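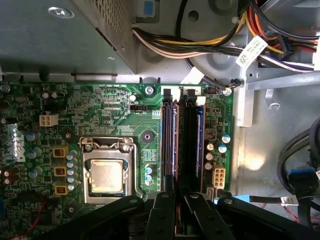

Guides > Around the House > Hand-Me-Down Computers

How to Get an Old Desktop Ready to Give Away

My neighbor Rocío Cantero has a nephew starting high school, and back in March she asked me if I knew anyone with a computer they weren't using. Well, yes! Me! I had 2 of them in the closet under the stairs, plus a box of cables I was emotionally attached to for no good reason. It took me a couple of evenings to get one fit to hand over, and I've done it for several other people now, so I figured I'd write down how I go about it.

You don't need to be a tech person. If you can hold a screwdriver and follow a progress bar, you're fine.

Step 1: Get your own stuff off it

Plug it in and go through it before you do anything else. Photos, tax papers, that recipe folder, saved game files if anyone in the house will cry about them. I copy everything to an external drive and then open five or six files from the drive on a different computer, just to be sure they really open. I skipped that once and lost a whole summer of vacation pictures, so now I'm a bit of a nag about it.

Don't forget the browser. Bookmarks and saved passwords live there too, and they're easy to miss.

Step 2: Sign out of everything

Email, music, cloud storage, the photo editor you pay for every month. Some programs only let you use them on a certain number of machines, and it's a real pain to free up a spot after the computer has left your house.

Step 3: Clean it

Shut it down, pull the power cord, then hold the power button in for a few seconds. Carry the whole thing outside (garage, porch, whatever) and take off the side panel. Short bursts of canned air, can upright, and put a finger on the fan blades so they don't spin like crazy while you blow on them. I do the vents last. A dry paintbrush is great for corners, and please don't use the household vacuum, the static isn't worth it.

If you've got pets, wear a mask. I have two cats and I've seen things.

For the outside, a barely damp cloth is plenty. Sticker goo comes off with rubbing alcohol, but try a hidden spot first.

Step 4: Wipe the drive

Put the panel back on and plug it in again. On Windows, look for "Reset this PC" in the settings, choose to remove everything, and turn on the option that cleans the drive too. That one's slow. Mine ran 5 hours, so start it after breakfast and go do something else. When the welcome screen comes up asking for a language, stop there and shut down. The new owner gets to do the fun part.

Step 5: Put together a little kit

Power cord, keyboard, mouse, and the right cable for whatever monitor they have (ask!). My friend Sayaka Oda tucks a handwritten card in with hers saying how old the machine is, what's been replaced, and anything weird about it. I stole that idea right away. My last card said "front left USB port is moody, use the back ones."

Step 6: Find it a home

Ask around first. School offices often know a family who could use one, and the library here in Dirden has a swap shelf by the side door. If it's too far gone, look up your county's electronics drop-off days. Ours is over in Flukthorpe and they take monitors as well, though you have to call ahead for the big heavy ones.

Rocío's nephew got his that same week, by the way, and he's already asking me about a bigger screen.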